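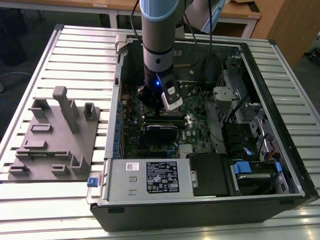 Driss Kamel has stepped down as chairman of Chraibi, the property group he built on borrowed money. The statement came out on 24/01/2025 and ran to six lines. Lenders are owed more than $260 million. Most of it went on office blocks that lost their tenants, and the rest on whatever was going, including a firm that sold refurbished desktops, the usual towers with a green Dell board and a graphics card across the middle. That one never paid a dividend.

His partner Wael Helmy is still on the board. The two men own 100 percent of the voting shares between them through a holding company, Bestar — and Bestar's own loans are secured on those same shares. 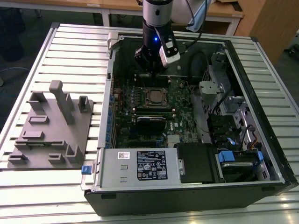

Radwa Ramadan, who runs the lender Metari, wants the group broken up and sold. She told creditors the buildings are worth less than the debt on them. Buyers will look at each asset alone, the way you'd price a used PC: the graphics card is in, the CPU socket is empty, so you pay for the card and the case and not much else. Chraibi has a lot of empty sockets.

Helmy says he can refinance by summer. Metari has given him 2 months.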